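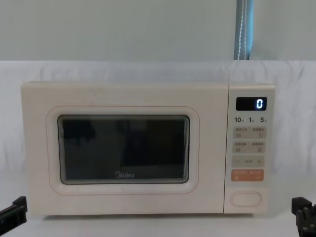
Microwave on the white table, display at 0.

30 Nov 2022, bench notes. Sidra asked me to write down how the panel works before the oven goes to the Kerero kitchen. The keys marked 10, 1 and 5 are for time. The small buttons have Chinese labels and I can read only few of them, so Shazia will make the translation. 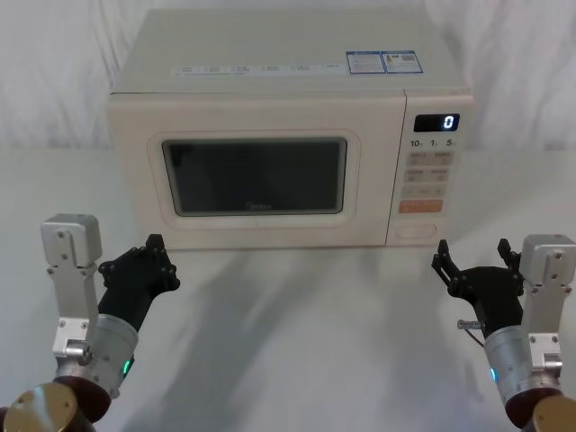
Front and top, with the two stickers.

The left sticker is mostly text. I want to copy it on paper — the print is very small, I need the good lamp for this.
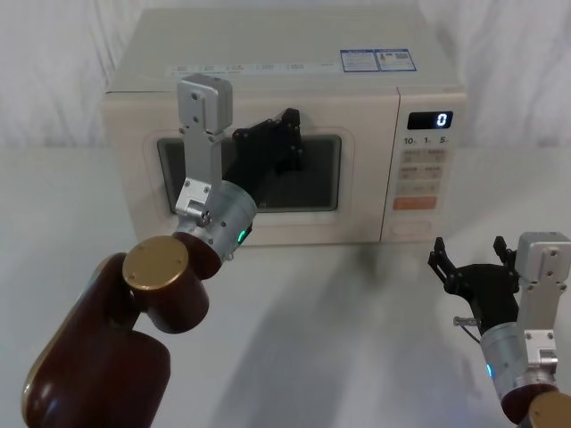 Panel side. Orange-red wide button, oval one at the bottom.

Door has no handle, it is opened with the oval button. Haris wants English labels beside the keys. I would put them on paper tape first, in case we change the words. 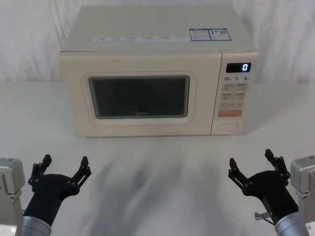 For the water test I propose 100 ml in the glass cup, 2 minutes, same cup every time. Still to ask Mohsin: where is the manual from May?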